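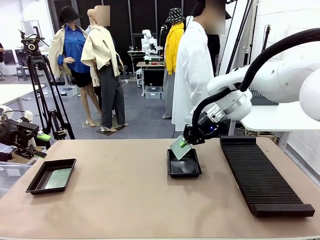
Eirlys Gethin wrote in after the last newsletter to ask whether boards really need to go back into trays between every stage, or whether a clean bench would do for an hour or two. The same point has been raised by other readers, and the Workshop Office is grateful for the opportunity to set out the current arrangements for handling bare and assembled circuit boards at the Vallstead site.

The short answer is that a board should be in a tray or in a rack whenever it is not being worked on. This applies to finished boards, to boards awaiting inspection and to those which have been set aside as faulty. A bench top collects solder splashes, clipped leads and grit in the course of a normal day, and a board left flat upon it may pick up scratches on the underside which are not found until much later.

Black rectangular trays are to be used for single boards and for boards in the course of sorting. One board should lie in each tray, flat on the bottom, with nothing placed on top of it. When a board is put into a tray it should be held at its edges and tilted, so that one corner goes in below the rim first and the rest is then lowered gently. Boards should not be dropped the last short distance, and they should not be slid along the bottom of the tray to make room for another.

Slotted racks are intended for batches. The slots are closely spaced, and members of staff are asked to leave an empty slot between boards which carry tall components. Boards should stand upright and should be pushed fully home before the rack is moved. A rack which is carried at an angle will shed its load, and the 4 boards lost in the spring were all lost in this way, on the stairs between the store and the test room.

The question of labels has also been considered. From October, each tray in use will carry a paper slip showing the batch number and the stage reached. Slips are to be placed beneath the tray or clipped to the outside – never laid on the board itself. Batch 1384 and batch 2402 were confused with one another in the summer after loose slips had been moved during cleaning, and almost 23 hours of test work had to be repeated. The Office does not wish to attribute blame in the matter, but would ask that the new procedure be followed from the first day.

Casimiro Tejada has kindly agreed to look after the stock of trays and racks. Requests for additional trays should be sent to him in writing before noon, and they will normally be met the following morning. Cracked trays should be handed in and not mended with tape, which leaves a residue that is difficult to remove. Trays of both sizes are held in the store, and the larger size may be used for small boards where nothing else is free.

Readers have asked whether lunch items, cups and stationery may be kept in spare trays. They may not.

A revised handling sheet, prepared by Lucía Bustamante, will be displayed beside each bench by the end of the month. Comments on the draft are welcome and may be left at the Workshop Office, where a printed copy is available for consultation.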